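**Left arm lags during hand teaching** - ticket opened by Ashley Dunmore, Toledo bench

Hello again, and thank you for being so patient with me last month! I'm teaching the pair to pick up a cable end and pass it across. The right arm follows my hand beautifully, but the left one trails behind on every recording, and by demo 37 of 40 it felt like stirring honey. I've restarted Merkeck twice and the lag came right back.
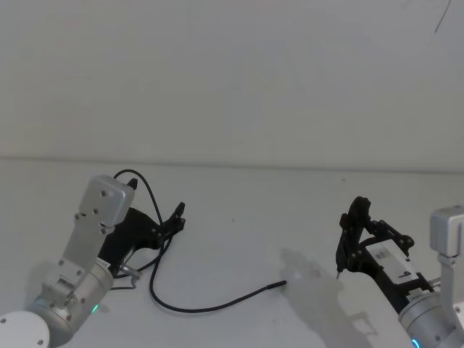 Bindu Kurup: Thanks, Ashley, that helps a lot. Please check the left arm's streaming rate in Merkeck - it should read 1000, same as the right. If they match, send me the log from one slow demo and keep the rest, we can probably still train on them.

Left was set to 100, right to 1000. Fixed it, and the lag is gone! Re-recording the slow ones after lunch.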